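Jatcombe Works
April 11, 2020
We are using this thread to answer questions from employees and neighbors about automation at our Urwood site. Please read to the end before replying, as several points depend on one another.

Jatcombe Works
1/ The Urwood site employs 80 people in packing, kitting and returns. Robot stations have been introduced in kitting only. Packing and returns continue as before, with the same crews and the same supervisors.

Jatcombe Works
2/ No position has been removed as a result of this work. Nine kitting employees have moved into a new job grade, station attendant. The grade carries a higher hourly rate and was agreed with the site's employee representatives before the first station was switched on.

Jatcombe Works
3/ An attendant sets out parts, watches the arms, stops them when something looks wrong and writes down what happened. Lifting has gone down. Standing and watching has gone up, and attendants have told us plainly that this is tiring in a different way. Rotation between stations is now every 2 hours.

Jatcombe Works
4/ Several of you asked about training. Each attendant completes 80 hours on paid time, split between the classroom and the floor. The course was written with Editz, our integration partner. Employees who do not wish to take it may stay in their current job at their current rate.

Jatcombe Works
5/ On pace: attendants do not have an hourly target. The old kitting target of 200 trays per shift still applies to the manual benches and will be reviewed in August. We recognize that two groups working side by side under different rules has caused some friction — that is a fair complaint and it is on the agenda for the review.

Jatcombe Works
6/ On safety: any employee may stop any station at any time, and does not need permission to do so. A stop is logged as a stop. It is not logged against the person who made it.

Jatcombe Works
7/ The kitting floor keeps its green-covered tables, with arms working above them and people close by. Employees from the Acuña building who are considering a transfer have asked what the area looks like on a working day.

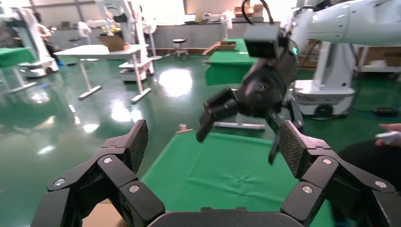
Robot arms and green-covered tables on the kitting floor, Urwood.

Jatcombe Works
8/ Noise and lighting were raised at the last site meeting. The floor finish reflects the overhead lights, and some attendants report eye strain late in the shift. Facilities is testing a different lamp cover over the rear aisle. Results will be posted on the board by the time clocks.

Jatcombe Works
9/ Transfer requests from Acuña go through your own supervisor first, then to the Urwood personnel office. Seniority carries over in full. Shift preference does not, and will depend on openings.

Jatcombe Works
Replies to this thread are read during business hours. Questions concerning an individual's pay or schedule cannot be answered here — please bring those to the personnel office.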